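Tile sorting rig back in use after gripper fault

The tile sorting rig at the Humthorpe workshop is running again after a fault that took it out of service for 3 days. The jaw on the Cusi gripper failed to open on command and kept closing on a tile it had already placed. The tile cracked and one finger pad tore. The arm did not stop by itself, and Colette Roussel hit the stop button. No one was hurt.

Faustine Joly went through the log the same afternoon. The fault came at cycle 718 of a planned 1000. The jaw position sensor had stopped updating 46 cycles earlier, and the controller went on using the last good value. It should have raised an error and halted. A connector at the wrist had worked its way out under repeated bending.
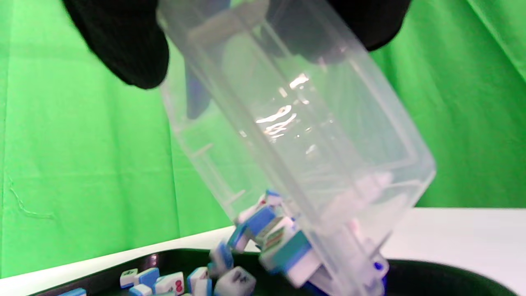

Mahjong tiles are still the test part for this job. They are small, hard and slick, and they land at every angle, so the jaw has to adjust on nearly every pick. That is also why a stale sensor reading does damage quickly.

The connector now has a locking clip and the cable has more slack at the wrist. Wodetti has sent a controller update that stops the arm if the jaw reading does not change during a move. We tested it by pulling the plug on purpose, and the arm stopped each time.

Until the Mikbridge site has the same update, please do not run its rig unattended. Keep hands out of the tray while the arm is powered, even if it looks idle. Report any cracked tiles to Faustine, including ones you think were dropped.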